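Sleeping with the light of the street

When I moved to Dramen four years ago, I brought with me one suitcase, a rice cooker and the belief that I could sleep anywhere. The first two were correct.

In the village where I grew up, the night was black. You went to bed, you put your hand before your face and there was no hand. My flat here is on a corner, and the lamp of the street stands almost at the height of my bed. It is orange and very faithful. In January it starts before four in the afternoon, and in summer it has a rest, but then the sun takes over the work and is in my room at an hour when even the bakers are quiet.

For a long time I thought the problem was me. I drank less coffee, then no coffee, then a tea from Iretti which smells like a stable. I bought a mask for the eyes. It was always on the floor in the morning and I don't know at what moment of the night I throw it. I read many articles, and they all told me to put away the telephone, on which I was reading them.

What changed something was a visit to my aunt in Bremard. Her guest room has old wooden shutters, the kind you fold from inside and close with an iron hook. I slept until 11. My aunt believed I was ill and stood at the door with soup. I slept the same way the second night, and on the train home I started to think about windows and stopped thinking about tea.

So this spring I made my bedroom dark, little by little. I began with a thick curtain, second-hand, from a house in Medrano where they were selling everything. It is green with some yellow birds and I would not have chosen it in a shop. It helped a lot in the middle and nothing at the sides, where the light came in as two long stripes. I put the rail wider, so that the cloth goes past the window by the length of my hand. It took me three evenings, and there are more holes in the wall than I will say to my landlord. After that I added a roller blind behind it, close to the glass, and then the stripes were gone – almost.

I should say also what I lost. I don't wake with the morning any more. The first week I was late for work two times, and I had to buy an alarm clock, a real one with bells, that I hate. Now I leave the curtain open by a small space when I have to get up early, and in the weekend I close it completely. My neighbour's cat used to look at me from the balcony and now it looks at a blind, so perhaps it has lost something also.

But I sleep. I go to bed at 10 and the next thing I know are the bells. I dream again, mostly stupid dreams about trains, and I have started to drink coffee again, one cup, after lunch. The rest of the tea is in the cupboard if somebody wants it.

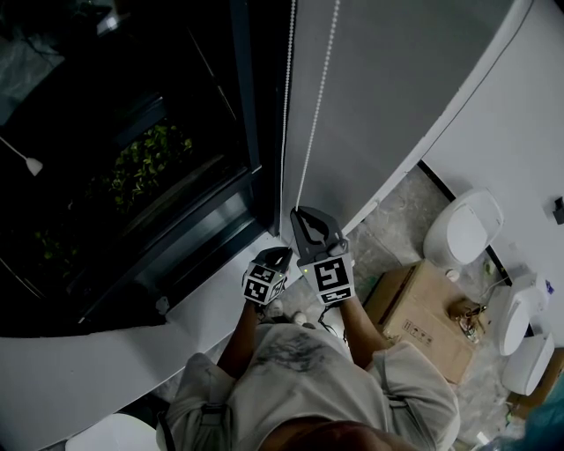
Is a thick curtain enough, or do you need a blind as well?
In my room the curtain alone took away most of the light, so I would begin with that, hang it wider than the window and sleep with it for a few weeks before buying anything more.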